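Selten (gripper)

Selten is a hand-held, two-finger gripper designed to be built at home or in a small shared workshop. It is used to record a person doing a manual task so that the recording can later be used to train a robot arm. The design was started by Maëlle Landry and Vesna Todorova at the Forsyth workshop, a member-run space on the second floor of a former print shop. Plans, part files and a build log are kept by the workshop and are free to copy for non-commercial use.

The name covers both the gripper itself and the set of jigs, mounts and recording scripts that go with it. Members usually build the grippers in pairs, one for each hand.

History

Landry built the first version in November as a single-handed tool with flat fingers cut from sheet rubber. It had a trigger taken from a caulking gun and no fixed place for a camera. Todorova redrew the housing so that the camera, the trigger and the finger rails were all held by one printed part, and this became version 2. Most of the later changes have been to the fingers.

Sum-yee Choi joined the project during version 3 and wrote the script that lines up the recordings from the left and right hands. Before that, the two files were matched by hand using a clap at the start of each take, and a take with a missed clap had to be thrown away.

A fourth version, with a shorter housing and a lighter trigger spring, was released to members on July 19, 2026. Parts from version 3 fit it, except for the trigger and the lower cover.

Construction

The body is printed in two halves that close around the rails and are held with six M3 screws. The halves take most of a day to print on the workshop's machine, a Brornska with a bed just large enough for the lower cover. Printing the cover on its side is possible but leaves a rough inner face that has to be sanded before the rails will slide.

The fingers ride on two steel rods and are linked by a rack and pinion, so that both move the same distance when the trigger is pulled. A complete gripper weighs 545 grams with the camera fitted. Version 3 weighed more at the front than at the back, and several members complained of sore wrists after long sessions. In version 4 the battery was moved behind the trigger.

Fingers are treated as wear parts. They are cast in two-part rubber from printed molds, and the molds can be reused if they are waxed each time. Three shapes are in the part files: a flat finger, a narrow pointed finger, and a wide finger that comes to a point at the tip. The flat finger is the easiest to cast and is recommended for a first build. 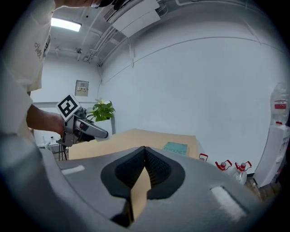

Cardboard is the usual practice material for Selten builds, and folding and lifting it with a gripper in each hand is the first exercise in the build log. Sheets are cheap and show plainly when a grip has slipped or crushed the edge. An edge is also a fair test of the fingers: the molded diamond pattern on the black rubber has to hold thin board between the two faces when the jaws close on it. The partner gripper carries a square black-and-white marker on top, so that its position can be worked out from a camera view. The marker is printed on paper and glued down. Glossy paper was tried and caused lost readings under ceiling lights.

Calibration

Each gripper is calibrated once after assembly and again whenever the fingers are changed. The jaws are opened fully, closed on nothing, and then closed on three gauge blocks of known width. The script fits a line through the readings and saves it with the serial number of the gripper. If the line is off by more than a millimeter at any block, the pinion has probably been put in one tooth out.

The camera is calibrated separately with a printed board. Choi's notes advise doing this in the room where the recordings will be made, with the same lights on, and locking the focus afterward with a drop of paint on the lens ring.

Recording

A recording session consists of short takes, each covering one task from start to finish. The operator holds the grippers still for two seconds at the start, does the task, and holds still again at the end. Takes are checked the same day. Common reasons for rejecting one are a marker hidden for too long, a finger that has shifted on its mount, and a sleeve hanging in front of the lens.

The largest set made with Selten grippers so far is a box-folding set recorded by Moushumi Pathirana and Thilini Bhuiyan. It contains 346 takes, of which 283 passed checking. Most of the rejected takes came from the first two evenings, before the marker on the left gripper was moved to a higher mount.

Use with robot arms

The fingers and rails can be removed from the housing and fitted to a robot arm with an adapter plate, so that the arm closes on objects with the same parts used in the recordings. The workshop's own arm is a secondhand Mumetti with a worn wrist joint. It has folded the simplest of the practice boxes, though it tends to miss the last tab – a fault that Todorova puts down to play in the wrist and Choi to the small number of good takes.

Known problems

The rack wears faster than the pinion and should be checked every 2,000 trigger pulls. Version 3 housings can crack at the front screw if it is overtightened. A thicker boss was added in version 4, and a printed repair collar is available for older units. The battery door on both versions opens if the gripper is set down hard on its back.

See also

Finger molds
Marker mounts
Forsyth workshop build log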